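August 8, 2025

Slept badly and got to the shop in Stodton before opening. The delivery from Ferraro was already by the back door, 25 cartons, and the slip had the wrong order number on it again. Ours is 3482. I wrote it in by hand and put the slip in the folder.

Spent most of the morning on the counter display. Zixuan Qiu wants the snacks to be the first thing people see when they come up to pay, and I have been putting it off since July. I wiped the table down and started with the clear stand, the one with steps. Set it at an angle first, then straight, then went back to the angle. The candy went on, then a few of the small boxes. I didn't like any of it much and had a coffee.

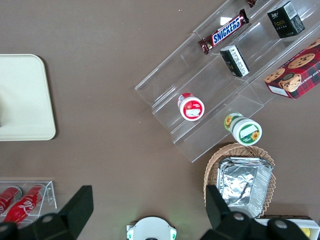

The stand on the brown table, with a Snickers on one of the shelves and the red plaid cookie box off to the right.

The cookie box is the trouble. It is too big for the steps and it pulls the eye away from everything else. Zixuan thinks it should go on the shelf behind the register. I would like it at the end of the table, flat, with the price facing out. We left it for tomorrow.

Price labels next. I printed 110 and used less than half. The printer jammed twice on the small size, so those are still on the sheet in the drawer. Must remember to buy another roll, and tape.

Lunch was rice and the last of the cucumbers. Called the Skernmont shop about the paper bags. They can spare us 500 until our own come, but I have to drive over and get them, and the car is due at the garage. Maybe the bus.

Slow afternoon. One woman bought four chocolate bars and asked if we had the mint kind. We don't. Wrote it on the list.

Home by seven. Washed my work shirt, answered my sister's message, and paid the water bill. My feet hurt.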